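From: Kenna Purves
To: Gavia small-space list
Date: Jul 30, 2020
Subject: Re: Snack drawers, do they work for anybody?

Timo Sperling wrote:

> Hi all, long time reader, not much of a poster. We moved into the
> smaller place in December and the kitchen has one cupboard that isn't
> full of pots. Everything the kids eat between meals lives in a
> shopping bag hung on the door handle, and I'm sick of looking at it.
> My sister swears by those little stacking plastic drawers on the
> counter. I'm worried they'll turn into one more place where crumbs go
> to die. Does anybody here use them for food? Two drawers or more? And
> do you take things out of the big box first or put the box in whole?
>
> Timo

Hi Timo, and welcome out of the shadows!

Yes, we use them, and yes, they get crumby, but I'd still never go back to the bag. We had the bag too (ours was from the Pfeiffer bakery, with a hole in one corner, so you can guess what the floor was like). I bought my first set of drawers at the Ralommont closing sale and figured I'd use them for tea lights. They lasted two days as tea light drawers before my son filled the top one with fruit leather.

On how many drawers, I'd say 2 and stop there. Theano Makris posted a while back about her tower of five and how the bottom one was basically a museum, and I believe it. With a two-drawer stack you can see over it, it doesn't tip when somebody yanks the top one, and there's only one decision to make: sweet or salty. We tried "mine" and "yours" for a while and there were tears, some of them from grownups.

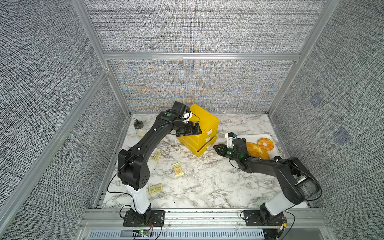 Packets first, jars second, that's my rule when I fill the things. Out of the box they come, always, because a box eats up half a drawer and then somebody puts it back empty and you think you have granola bars when you don't. I tip the packets right out on the table to see what I've got before any of it goes in. Little flat yellow ones like those three, the one in the middle with the pastry on the wrapper, are perfect for it, they lie down nicely and you can stand them on edge like file cards if the drawer is deep enough. Anything in a glass jar stays out and sits beside the stack, same as the little one with the black lid and the knob. I did try a jar in a drawer once and it rolled every time we opened it, which drove the dog crazy.

I do like yellow for this, by the way. Mine are a sort of sad beige and they show every fingerprint. And get ones with a real handle on the front! Those small white ones are the right idea. My beige set only has a lip to hook your finger under, and with buttery hands you can forget it.

Crumbs: pull the drawers all the way out when you're down to the last few packets, shake them over the sink, wipe, let them dry standing up. I don't bother with liners. Brynhildur Bisgaard cuts up old placemats for hers and says they're great, so maybe she'll chime in. I used paper towel for a bit and it just bunched up at the back and stopped the drawer closing.

Oh, and if a drawer keeps creeping open a bit, check whether something is wedged behind it before you blame the drawer. I went through a whole week of bumping mine shut with my hip and it was a cracker.

One question back to you, how deep is your counter? Mine is narrow and I ended up measuring with the drawers pulled OUT, which I should have done in the store. Eckhard Petersen had a good trick for that with masking tape, it's in the archive somewhere, message 265 I think.

Also does anyone still have the Inda label sheets from the group order? I have 11 left and I'm rationing them. Happy to swap for jar lids.

Kenna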